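# Table top: oil it or varnish it?

**krystyna_p**

Finally got the table into the back room in Mivotthorpe and I can't decide what to put on it. It's wood, warm brown, with the grain running side to side, and it'll get daily use with phones and mugs and all sorts dumped on it.

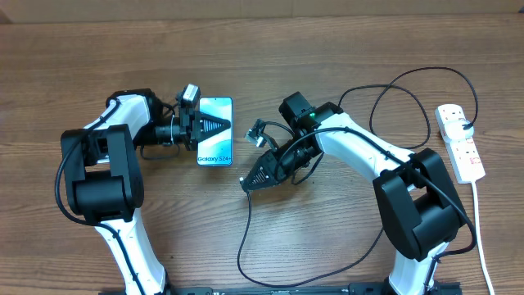
*The top, with the S24+ on it and the beige wall behind*

My sister says hard varnish and be done with it. I like the feel of oiled wood though, and I've already got a tin of Flirken oil in the cupboard. Anyone regret going one way or the other?

**remzi_a**

Oil! Lovely stripy grain like that wants oil. Mine's been oiled every November since we moved in, and when the kids scratch it I just rub a bit more in - takes me ten minutes. You can't do that with varnish, you end up sanding the whole lot.

**Lenz105**

Disagree with remzi, sorry. Oil is fine if you like doing it again and again. I did two coats of matt varnish on our kitchen table and haven't touched it since. Hot mugs, spilled curry, the lot. Matt is the word to look for, the gloss stuff looks like a pub bar.

**remzi_a**

Nothing wrong with a pub bar :) But I've seen matt varnish go shiny where people rest their elbows, and then it looks patchy.

**njal_d**

Whichever you pick, find out what's on it already. If it's been waxed, varnish won't stick properly. Try a few drops of white spirit somewhere underneath and see if the rag comes up yellow.

**krystyna_p**

Ooh, hadn't thought of wax. It came secondhand so it could be anything! Will try the rag tonight.

**Lenz105**

And do a test patch on the underside too. Leave it overnight before you look.

**krystyna_p**

Rag came up clean, so no wax by the look of it. Leaning towards oil - sorry Lenz! Test patch is on now.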